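Ondell House Swap: Your Questions Answered

Hello and welcome! If you've found your way to this page, you're probably thinking about trading homes with another family for a week or two, and you have a few worries. So did we before our first swap. Have a read, put the kettle on, and write to Mirjam if your question isn't covered.

How long does a swap usually last?
Most members go for 8 or 11 nights, but you and your partner household can settle on whatever suits you both. We do ask that you agree on the dates in writing before anyone buys a plane ticket, please!

What does membership cost?
A household pays $54 a year, and that covers as many swaps as you like. There's no extra charge for children, grandparents or the friend who always seems to tag along.

Do I have to empty my closets?
Goodness, no. One shelf and a bit of hanging space in each bedroom is plenty. Put your private things in one room or cupboard, lock it if you can, and tell your guests it's off limits so they don't wonder.

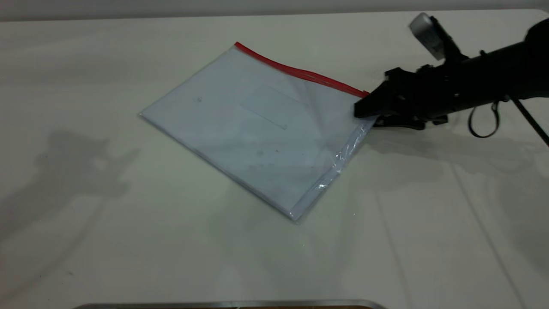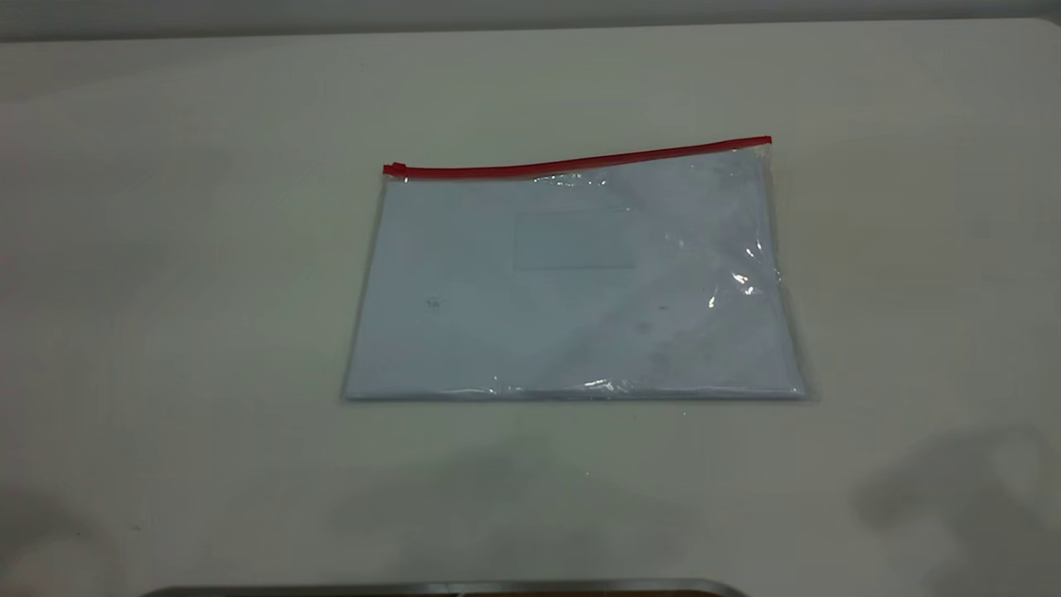
What should I leave for my guests?
Fresh sheets, clean towels, a little something for the first breakfast, and a set of house papers. By papers we mean the Wi-Fi password, trash days, the number of a neighbor who has a spare key, and that odd trick for getting the shower to run warm. Clear plastic zipper bags like the one in both photos are our favorite way to keep it all together, and guests tend to find one quickly if you leave it out on a table. Wilma Smits, one of our longest-standing members, also tucks in a bus map and her best soup recipe.

What if something gets broken?
It happens, usually to a glass or a mug. Tell your hosts the same day and offer to replace it. For anything bigger, both households should call their own insurers, and Geert Verhoeven in our office will gladly help you work out what to say.

Can I swap if I have a cat?
Yes, and plenty of people join hoping for one! Mention your pets in your listing, along with feeding times and the vet's phone number.

When should I start looking for a summer swap?
Earlier than you'd think. By May the seaside homes are mostly spoken for, so send your first messages over the winter.

Page updated Nov 29, 2019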